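Speaker notes – "Chores: are we there yet?"
Rima Hamdan, Jisby meetup, Apr 4, 2026
Slot is 30 minutes including questions. Talk slowly. Skip the Cuvosance part if the projector eats time again.

Slide 1 – Title
Say who I am, briefly. I spent years fitting automation into small shops before I started writing about it. I like machines. I've been paid to install them and paid to take them out again, and the second kind of job taught me more.
Ask for a show of hands: who has a robot vacuum? Keep your hand up if you move chairs before it runs. (Wait. Most hands stay up.) That's my talk, more or less.

Slide 2 – What we get promised
Read the three headlines out loud, don't comment on them. Then: every one of these was about folding laundry. Why is it always folding? Because a folded shirt looks good on video, and the shirt was lying flat on a clean table when the video began.
Who carried the basket in? Who found the sock inside the duvet cover?
PAUSE

Slide 3 – The shop floor first
People assume factories solved this long ago. They solved welding, and moving the same box to the same spot. Go to the Yammine packing line, the one Fulvio Marino let me sit beside in September. The arm does the cartons. Two people do everything the arm can't: the torn bag, the label that peeled, the part that came in upside down.
Fulvio's line, quote it exactly: "I didn't lose two jobs, I changed what they complain about."
Don't oversell this. It's a good installation and he's happy with it. He also had to rebuild the bench to suit the arm, and a living room won't be rebuilt by anyone.

Slide 4 – Soft stuff
Cloth, film, bags, gloves. A rigid part has one shape and you can measure it. Crumple a bag and it has a new shape every time you touch it. Thin plastic also lets light through, so the cameras have a hard time with the edges.
If Trilok Dixit is in the room he'll want to bring up tactile sensing. Let him, but after the break. My short answer is that it helps with the grip and does very little for deciding what the thing is and where it should go.

Slide 5 – Four questions I ask at every demo
Who set up the room?
Is a person steering it from somewhere?
What happens on a bad grab?
Can I see the 4 runs before this one?
The last question is the one that gets me uninvited. Keditberg said yes to it, so credit to them, say that clearly. Cuvosance said they'd get back to me. (Don't do the voice.)

Slide 6 – Tidying up
Leave this one on screen for a while before talking. 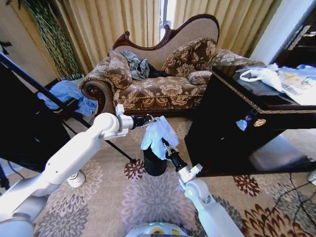
Crumpled white plastic in the right gripper, just above a black cylinder on the carpet.

Points to make:
One piece of light plastic. Any of us would pick that up on the way to the kitchen without breaking off a conversation.
Then look past the arms. Gray and black clothes in a pile on the chaise, a light blue cloth partly on the floor, papers and packaging on one side of the cabinet. Which of it is trash? Which papers matter? A picture can't tell you and I don't see how a machine would know either. You'd have to live there.
What I can't claim from a still: how long the grab took, or whether a person was driving. If somebody asks, say so and go back to question two.
Patterned carpet – mention it. Big flowers all over the floor are a lot harder to look at than the plain gray mats in most labs.

Slide 7 – What would change my mind
I'm open to being wrong and should sound like it. Ayman Haddad thinks I'll be eating this slide soon, and he builds the things. My test is dull: an ordinary home, a full week, no engineer in the hallway, and the people living there end up doing less work than before. Count the charging, the rescuing and the cleaning of the robot as work.
Cost comes after that. If it can't pass the week, I don't care what it costs.

Slide 8 – Questions
Qusai Kanaan has the roving mic. Repeat each question for the recording.
Likely ones:
"What about elder care?" – Different talk. Fetching a dropped item is useful even if it's slow. Lifting a person is another matter and I won't guess.
"So should we buy one?" – Rent. Ask for question four in writing.
Hand back the clicker.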